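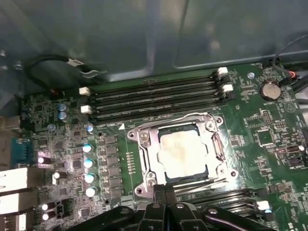 Does the old paste need to come off completely before the cooler goes back on?
Take all of it off, back to bare metal, and then put fresh on. Old paste that has been lifted once has gaps in it and won't spread out again properly, however much new stuff goes on top.

That's going at the head of the page as I get asked it every time one of these machines is opened, and next time I can just point at the notebook.

October, workshop notes, Dell tower from the Kirui batch

Started just after two. This is the one that came back with a note saying "loud, then off", which I have to say is a better fault report than most. Side panel off, tower laid flat on the slatted bench, cooler off. The film left on the processor is pale and smeary and going a bit yellow towards the edges, so I'm treating it as the original paste until somebody shows me paperwork that says otherwise.

Things I want written down before I forget them.

The processor stays where it is for cleaning. I know some of us like to lift the lever, take it out and do it on the mat, and I did it that way for years, but I've come round to leaving it clamped in its frame. The frame holds it still, the socket underneath stays covered and there's one less chance to drop something expensive. If paste has crept over the edge of the metal lid, that's different and it has to come out. I'll look under the magnifier before deciding on this one.

Cleaning: the Favon wipes are fine for the first pass and hopeless for the second, they leave fluff. Lint-free cloth and isopropyl after that, from the outside edge in towards the middle so you aren't pushing the muck out onto the green. Cloth damp, never dripping. Change to a clean bit of cloth far more often than feels necessary (I got through 12 squares on the last tower, and the twelfth was still coming up grey!).

Memory: the four slots on the far side of the socket are empty and I'm leaving them like that until the processor is done. White latches at both ends. Please, please open both latches before putting a stick in, and don't lean on one end and hope. We had a cracked latch on one of the Farnar machines and it took longer to find a spare latch than to do everything else on the job. Before anything goes back in, blow the slots out, short puffs, can upright.

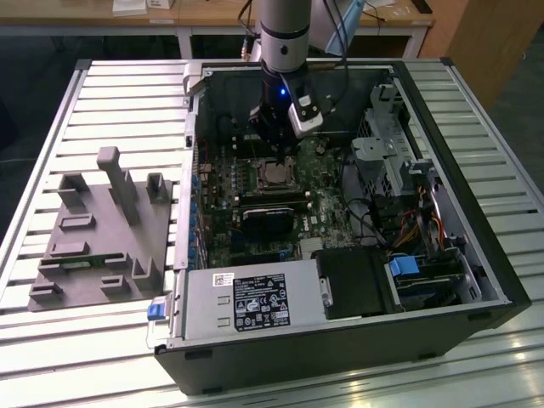 Dell tower on its side on the bench, panel off, drive cage and power supply still in.

More bits, in no order:

The drive cage can stay in for this. I was tempted to have it out for the elbow room but the power leads run right next to it, yellow and red and orange all in one bundle, and once you start moving those you're in for re-routing the whole lot. The black data cables come across the gap between the board and the cage, so mind your sleeve. Mine has caught on one before now and I didn't notice until the drive wasn't there at boot.

Blue release tab on the drive bay: pinch, don't pull. Same goes for every case of this sort we've had through.

Capacitors down the left by the rear sockets, the blue ones. Look at each of them from the side with the torch, tops should be flat. Do this BEFORE the paste, as there's no sense making a lovely job of the processor on a board that's on its way out. I haven't been through them yet, so it's first on the list after tea.

Power supply I'm not opening. If it's noisy it gets swapped for one off the shelf. Read the label on the top for the rating and copy it onto the job card, then match it. The label is small white print on black and my eyes aren't what they were, so take a photo and zoom in.

Paste: we've got two tubes of the Ronano left, one started. Small blob in the middle, size of a pea or a bit under, let the cooler do the spreading. I've tried the line, the cross and the old bank card, and when I kept temperatures for all of them the difference was too small to argue over. The blob is quickest. Tighten the cooler screws a couple of turns each, going corner to opposite corner, until they stop.

Test after: 20 minutes on full load with the side still off, then another 20 with it on. Write down both temperatures and the fan speed. On these I start asking questions if the fan sits over 2000 rpm with nothing running, and if it goes up near 4000 on load and stays there I take the cooler off again and look at the pattern in the paste.

To do:
capacitors, with torch
magnifier round the edge of the processor
order lint-free cloth, we're down to the last pack
find the other tube of Ronano, it was in the drawer with the cable ties
ask Kirui if the rest of the batch were stored in the same place, if they were I'd like to see them all

Tea now.

Print this page
E-mail this page

We use cookies to remember your settings on this site. By carrying on you agree to this. OK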